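주거 공간의 실내음향: 가구와 마감재의 흡음
건축환경공학 강의노트 5주차
2026년 10월 1일 | Koltusen 건축환경 강의팀

1. 이번 주 범위

지난주에는 음압레벨의 합성과 거리감쇠를 자유음장 조건에서 다루었다. 이번 주는 닫힌 실로 옮겨 잔향시간, 등가흡음면적, 가구의 흡음 특성을 다룬다. 계산 대상은 주로 거실이며, 비교를 위해 마지막 절에서 Hillard 교육관의 강의실을 계산한다. 차음(벽체와 바닥판을 통과하는 소리)과 바닥충격음은 다음 단원에 속하므로 제외한다. 흡음과 차음을 혼동한 답안이 매년 나온다. 흡음재를 붙인 벽의 투과손실은 대체로 거의 변하지 않으며, 변하는 것은 실내의 잔향음 레벨이다.

2. 기본 정의

흡음률 α는 재료 표면에 입사한 음향에너지 중 반사되지 않은 에너지의 비율이다. 투과된 에너지도 흡음된 것으로 계산한다. 열린 창의 흡음률을 1로 놓는 관례가 여기에서 나온다. 흡음률은 주파수의 함수이며, 단일 수치로 제시된 자료를 사용할 때는 어느 대역의 값인지 먼저 확인한다. 본 노트에서 대역을 밝히지 않은 값은 모두 1,000 Hz 옥타브밴드의 값이다.

등가흡음면적 A는 각 표면의 면적과 흡음률의 곱을 모두 더한 값이다.

A = Σ(Si × αi) + ΣAj + 4mV

첫째 항은 바닥, 벽, 천장과 같은 평면 마감의 합이다. 둘째 항은 소파, 의자, 사람처럼 면적을 정의하기 어려운 물체의 개당 흡음면적이다. 셋째 항은 공기흡음이며, m은 온도와 습도와 주파수에 따라 정해지는 감쇠계수이다. 주거용 거실 규모에서는 중음역 이하의 공기흡음을 생략해도 결과에 미치는 영향이 작다.

잔향시간 T는 음원이 정지한 뒤 음압레벨이 60 dB 감쇠하는 데 걸리는 시간이다. 실제 측정에서는 배경소음 때문에 60 dB의 감쇠를 모두 얻기 어렵다. 따라서 감쇠곡선의 일부 구간(예: -5 dB에서 -25 dB까지)을 직선회귀하여 60 dB에 해당하는 시간으로 외삽한다. 이렇게 구한 값은 T20으로 표기하고, 회귀구간을 -35 dB까지 늘린 값은 T30으로 표기한다. 보고서에는 둘 중 어느 것인지 반드시 적는다.

확산음장을 가정하면 다음 식이 성립한다.

T = 0.161 V / A (식 1)

V는 실용적(m³), A는 등가흡음면적(m²)이다. 평균흡음률이 큰 실에서는 식 1이 잔향시간을 과대평가한다. 극단적으로 모든 표면의 흡음률이 1이면 잔향시간은 0이 되어야 하지만 식 1은 유한한 값을 준다. 이를 보정한 식은 다음과 같다.

T = 0.161 V / {-S ln(1 - ᾱ)} (식 2)

S는 실의 전체 표면적, ᾱ는 평균흡음률이다. 과제에서는 두 식을 모두 계산하고 차이를 기록한다.

3. 다공질 재료의 흡음 기구

직물, 발포체, 섬유충전재는 다공질 흡음재로 분류한다. 공극 속 공기가 진동할 때 골격과의 마찰, 점성, 열전달에 의해 음향에너지가 열로 변환된다. 흡음 성능을 결정하는 변수는 유동저항, 공극률, 두께, 배후 공기층의 깊이이다.

유동저항이 너무 작으면 음파가 손실 없이 통과하고, 너무 크면 표면에서 반사된다. 중간에 최적 범위가 있다. 피복재의 통기성이 낮은 가구에서 고음역 흡음률이 떨어지는 현상은 유동저항이 과도한 경우에 해당한다. 같은 충전재를 사용하더라도 통기성 직물로 싼 좌판과 합성피혁으로 싼 좌판은 고음역에서 서로 다른 곡선을 보인다. 합성피혁 좌판은 막이 질량으로 작용하므로 저음역에 완만한 공진형 흡음이 나타날 수 있다.

두께의 영향은 입자속도 분포로 설명한다. 강벽 표면에서 입자속도는 0이며, 표면에서 1/4 파장 떨어진 위치에서 최대가 된다. 1,000 Hz의 파장은 음속을 343 m/s로 놓으면 0.343 m이고, 1/4 파장은 86 mm이다. 두께 100 mm의 좌판이 딱딱한 받침판 위에 놓인 경우 1/4 파장이 두께와 일치하는 주파수는 857 Hz로 계산된다. 이 계산은 재료 내부의 음속을 공기와 같게 놓은 근사이며, 실제 다공질재 내부의 유효 음속은 이보다 작다.

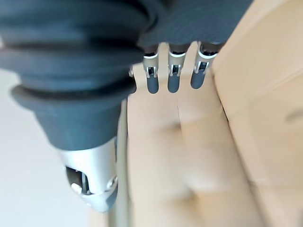 좌판과 등받이는 모두 노출면적을 가지지만, 노출면적에 흡음률을 곱하는 방법은 가구에 적합하지 않다. 모서리 회절의 영향으로 유효면적이 기하면적보다 커질 수 있고, 벽에 붙인 등받이 뒷면은 부분적으로만 음장에 노출된다. 이 때문에 가구 자료는 개당 흡음면적으로 제시하는 것이 보통이다. 개당 값은 잔향실에 물체를 넣기 전과 넣은 후의 잔향시간 차이로 산정한다.

Aobj = 0.161 V (1/T2 - 1/T1) (식 3)

T1은 빈 잔향실의 잔향시간, T2는 시험체를 설치한 상태의 잔향시간이다. 두 측정 사이에 온습도가 변하면 공기흡음의 차이가 시험체의 흡음으로 계산되므로 보정항을 추가한다. 고음역일수록 이 오차가 크다.

4. 커튼과 러그

커튼의 흡음은 면밀도, 주름률, 벽과의 간격에 좌우된다. 주름률은 펼친 천의 폭을 설치 폭으로 나눈 값이다. 주름을 주면 설치면적당 직물의 양이 증가하고 공기층의 깊이가 위치마다 달라져 흡음곡선의 골이 완만해진다. 계산 예에 사용하는 Gauthier 직물은 면밀도가 약 360 g/m²이며, 주름률 2로 설치하는 것으로 한다. 벽과의 평균 간격을 150 mm로 두면 1/4 파장 조건의 주파수는 572 Hz이다. 간격을 줄이면 이 주파수가 높은 쪽으로 이동한다.

러그는 파일의 높이와 하부 패드의 유무에 따라 흡음률이 달라진다. 바닥에 밀착되는 얇은 재료이므로 저음역 흡음은 작다. 러그를 추가하여 중고음역만 줄이면 저음역 잔향이 상대적으로 길게 남는다. 강의에서 제시한 대역별 표를 보면 125 Hz와 1,000 Hz의 잔향시간 비가 마감 변경 후에 커지는 사례를 확인할 수 있다.

러그와 가구가 겹치는 부분은 면적 산정 시 주의한다. 소파 아래에 깔린 러그는 노출면적에서 제외한다. 다리가 높은 가구라면 일부를 포함할 수 있으나, 과제에서는 모두 제외하는 것으로 통일한다.

5. 계산 예: 거실

조건은 다음과 같다. 바닥면적 17 m²(4.25 m × 4.00 m), 천장고 2.4 m, 실용적 40.8 m³. 벽면적은 개구부를 구분하지 않고 39.6 m²로 한다. 전체 표면적은 73.6 m²이다.

(가) 가구 없음
바닥 17 m² × 0.06 = 1.02 m²
천장 17 m² × 0.05 = 0.85 m²
벽 39.6 m² × 0.05 = 1.98 m²
합계 A = 3.85 m²
식 1에 의한 T = 0.161 × 40.8 / 3.85 = 1.71 s

(나) 가구 및 직물 설치
소파: 개당 흡음면적 2.80 m²를 더한다.
커튼: 6 m²에 α = 0.50을 적용하고 가려진 벽의 0.30 m²를 뺀다. 순증가량은 2.70 m²이다.
러그: 노출면적 5 m²에 α = 0.35를 적용하고 덮인 바닥의 0.30 m²를 뺀다. 순증가량은 1.45 m²이다.
합계 A = 10.80 m²
식 1에 의한 T = 0.61 s

평균흡음률은 10.80 / 73.6 = 0.147이다. 식 2를 적용하면 T = 0.56 s가 되며, 식 1과의 차이는 0.05 s이다. (가)의 평균흡음률은 0.052이고 식 2에 의한 T는 1.66 s이다.

가려진 면의 흡음면적을 빼지 않는 실수가 많다. 위 예에서는 차감량이 합계 0.60 m²에 그치지만, 원래 마감의 흡음률이 높은 실에서는 무시할 수 없다. 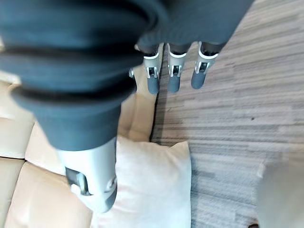
그림 2. 거실, 바닥 쪽을 내려다본 모습.

잔향음 레벨의 변화는 등가흡음면적의 비로 구한다.

ΔL = 10 log(A2 / A1) = 10 log(10.80 / 3.85) = 4.5 dB

이 값은 음원에서 충분히 떨어진 위치의 감소량이다. 음원 근처에서는 직접음이 지배하므로 감소량이 이보다 작다. 직접음과 잔향음의 레벨이 같아지는 거리, 즉 임계거리는 다음 식으로 계산한다.

rc = 0.141 √(QA) (식 4)

무지향성 음원(Q = 1)의 경우 (가)는 0.28 m, (나)는 0.46 m이다. 식 4의 A 대신 실정수 A / (1 - ᾱ)를 사용하는 교재도 있다. 평균흡음률이 작을 때 차이는 작으나, 어느 쪽을 사용했는지 답안에 표시한다.

6. 확산음장 가정의 한계

작은 실에서는 저음역의 고유모드가 성기게 분포하여 통계적 취급이 성립하지 않는다. 통계적 취급이 가능한 하한은 다음 식으로 추정한다.

fs = 2000 √(T / V) (식 5)

(가)의 조건에서는 409 Hz, (나)의 조건에서는 245 Hz가 된다(T는 식 1의 값을 사용). 따라서 (나)의 조건이라 하더라도 125 Hz 대역의 잔향시간 계산값은 참고치로만 취급한다. 이 대역에서는 측정점의 위치에 따라 감쇠곡선의 모양이 달라지며, 곡선이 두 개의 기울기로 꺾이는 경우도 있다.

흡음재가 한 면에 집중된 배치도 문제가 된다. 바닥에만 흡음이 있고 마주 보는 벽이 모두 반사성이면 수평 방향의 음선은 바닥과 거의 만나지 않는다. 이때 실측 잔향시간은 식 1의 값보다 길게 나온다. 가구는 흡음체인 동시에 산란체이므로 이러한 편차를 줄이는 역할도 한다. 산란의 효과는 식 1과 식 2에 들어 있지 않다.

평균자유행로 4V/S는 위 거실에서 2.22 m이다. 가구를 넣으면 V가 다소 줄고 S가 늘어나지만 계산에서는 빈 실의 값을 그대로 사용한다.

7. 비교 계산: 강의실

Hillard 교육관의 강의실은 실용적이 514 m³이다. 착석자가 없는 상태에서 T = 1.40 s라고 하면 식 1의 역산으로 A = 59.1 m²를 얻는다. 목표를 0.80 s로 두면 필요한 A는 103.4 m²이므로 44.3 m²를 추가해야 한다. 천장 흡음판의 α를 0.75, 기존 천장의 α를 0.05로 놓으면 판 1 m²당 순증가량은 0.70 m²이며, 필요한 시공면적은 63.3 m²이다.

4,000 Hz에서는 공기흡음이 결과에 반영된다. m = 0.005 m⁻¹로 두면 4mV = 10.3 m²이다. 같은 m을 거실에 적용하면 0.82 m²가 된다. 절대량은 용적에 비례하므로 대공간에서는 이 항을 생략하지 않는다.

강의실은 착석 인원에 따라 A가 변한다. 통기성 직물로 마감한 의자를 사용하면 빈자리와 착석 상태의 차이가 작아진다. 딱딱한 의자에서는 차이가 크므로 설계 시 두 상태를 따로 계산한다.

8. 과제

(1) 자신이 거주하는 방 하나를 골라 치수를 재고, 표면별 면적과 마감을 표로 정리한다. 가구는 개당 흡음면적 자료가 있는 것만 포함하고 나머지는 목록에 이름만 적는다.
(2) 125 Hz에서 4,000 Hz까지 옥타브밴드별로 식 1과 식 2의 잔향시간을 계산한다.
(3) 식 5의 주파수를 구하고, 그보다 낮은 대역의 계산값에는 별표를 붙인다.
(4) 러그 또는 커튼 중 하나를 변경했을 때의 ΔL을 대역별로 구한다.

계산은 수기 또는 Grirkex 계산시트로 한다. 시트를 사용하는 경우 면적 입력칸은 순면적 기준이므로 가려진 면을 먼저 차감한 뒤 입력한다. 흡음률 자료의 출처를 대역별 값과 함께 적고, 출처가 다른 자료를 섞어 썼다면 행마다 표시한다. 흡음률이 1을 넘는 자료는 잔향실 측정의 가장자리 효과에 의한 것이다. 식 1에는 그대로 사용하되, 식 2에서 평균흡음률이 1 이상이 되면 계산이 성립하지 않으므로 해당 대역을 공란으로 둔다.

길이와 면적은 소수 둘째 자리, 잔향시간은 소수 둘째 자리, 레벨은 소수 첫째 자리까지 적는다. 중간 계산에서는 반올림하지 않는다.

마지막 업데이트: 10월, 7절 공기흡음 항 추가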